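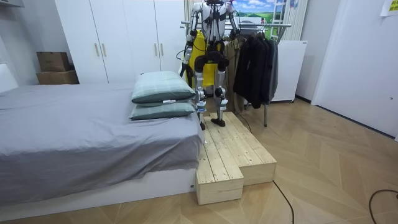 Bedroom corner, pine platform and pillows by the bed.

May, notes for Yatziri and Ezequiel

Started with the bed. The gray fitted sheet is on and pulled smooth over the side. The check pillows are stacked at the end near the platform - the top one needs straightening. I'd like them up at the headboard before we call the room done.

Platform: boards are still raw pine. Farzad wants oil on them, I would sand the front edges first. 30 minutes with the fine paper should do it. Gaps between the planks collect lint, so vacuum before anything else. Check the joint between the tall block and the lower section for wobble. 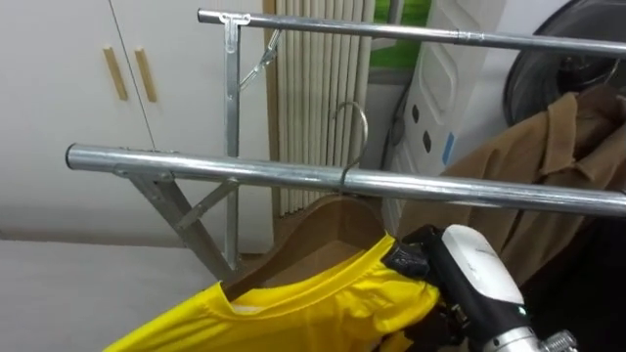 Yellow T-shirt, wooden hanger, front rail.

Clothes are going on the two-rail rack for now. The yellow shirt is a slick synthetic and creases easily, so steam it on the hanger and keep the iron away. Brown coat can stay where it is. Rocío asked for 2 more wooden hangers from the Skonari box.

Still open: which wardrobe shelf gets the spare sheets. Araceli has the list. Parquet wants a dry mop only, no water near the herringbone seams.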